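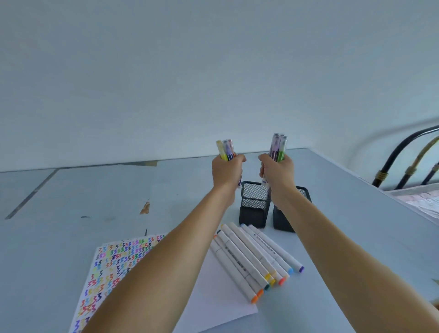

According to Shiyu Zhong, a bus stop should never be moved on boarding figures alone, as the people who board there have already sorted themselves by how far they can walk. Zhong made the remark in response to our first draft, and it changed how this section is set out. The boarding data still come first, but the walking survey now has its own part.

Zeyu Guo
November

Home Current issue Past issues Authors Submit Search

4. Stop spacing on the Mamley corridor

4.1 Boardings and dwell time

The Mamley corridor runs from the Illano rail station to the east side of Listholm. It has 16 stops in each direction. The distance between neighboring stops varies a great deal, and the shortest gap is 250 meters. The close spacing dates from the streetcar line that the buses replaced, when stops were placed at nearly every cross street. Most were kept when the rails came out, and the shelters were later built on the same spots.

We used door records from the operator for the morning period. After removing records with no door closing time, 3,158 stop events were left. For each one we have the time the doors opened, the time they closed, the number of people getting on, and the number getting off. We don't have the time the bus spent waiting to rejoin traffic. That delay matters at the stops near the station, where buses pull fully out of the lane, and it is treated in Section 5.

Dwell time rose with the number of people boarding, as expected. It did not fall to zero when only one person boarded. Slowing down, opening the doors, closing them and pulling away took up most of the time at the quieter stops. Merging two quiet stops therefore saves more time than merging two busy ones, even when the same number of passengers is affected.

The pattern was less clear at the stops next to Illano station. Passengers there tend to arrive in groups after a train, and a bus that has closed its doors will often open them again. We counted a reopened door as part of the same stop event if the bus had not moved. Stojanović treated these as separate events in an earlier study of the same corridor, so our average dwell times near the station are longer than the ones given there.

Figure 2. Numeral 3 written in marker in many colors on white paper. 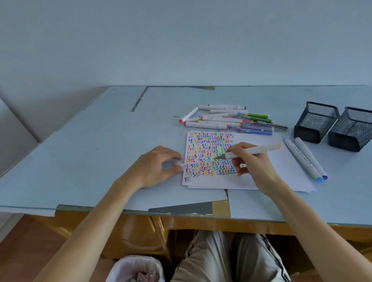

4.2 Walking distance to the stop

The survey was handed out on board and at the stops. It asked riders where they had started their trip, how they had reached the stop, and whether they would still take the bus if the stop were one block farther away. We received 900 usable forms. Forms were left out if the starting point could not be placed on a map or if the rider had changed from another bus.

Most riders had walked. Very few had come by bicycle, and those who had were nearly all headed to the station end of the line. Riders who said they would not walk another block gave several reasons. The crossing at the Mamley overpass came up often, both for the length of the wait and for the slope on the north side. Some wrote about carrying shopping or traveling with small children, which the form had not asked about. Others said only that the walk was far enough already.

Straight-line distance turned out to be a poor guide to the walk itself. Two homes the same distance from a stop on the map could have very different walks, depending on which side of the rail cut they were on. We measured all walks along the street network, using marked crossings only. Some riders clearly take shorter routes across parking lots, and for them our figures are too high.

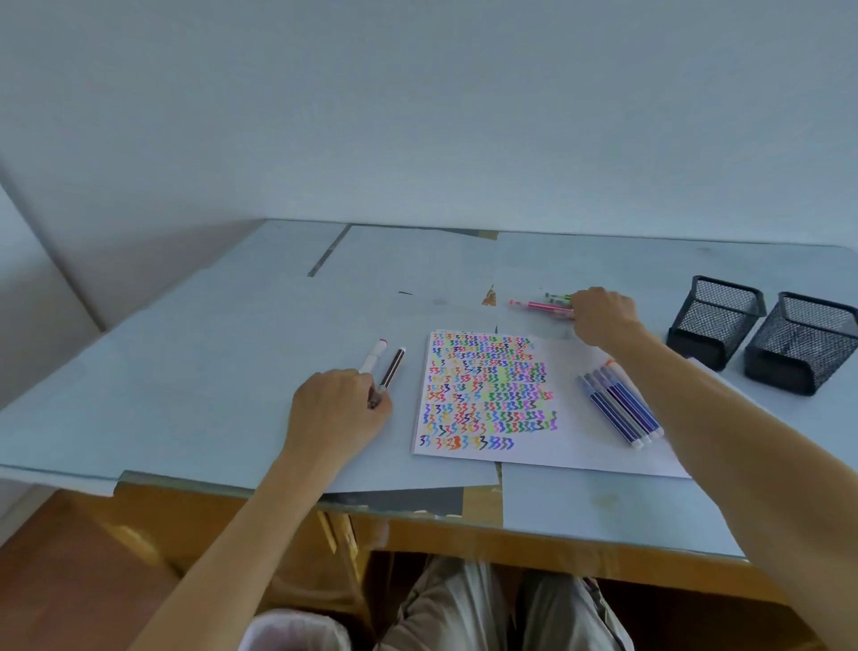 The same measurement was then run for each proposed merger. In each case the two existing stops were replaced with one at a point between them, and every rider in the survey was assigned to whichever stop was then nearest on foot. No rider was assumed to give up the trip. This is the assumption Zhong questioned, and the survey answers suggest that it is too generous on the hilly part of the corridor. We kept it for the main results so that they can be compared with those of Stojanović, and we report a second set in which riders who refused the extra block are removed.

The two sets rank the mergers in nearly the same order. The exception is the pair of stops on either side of the overpass, which looks like a good candidate in the first set and a poor one in the second. It was left out of the timetable test described in Section 5.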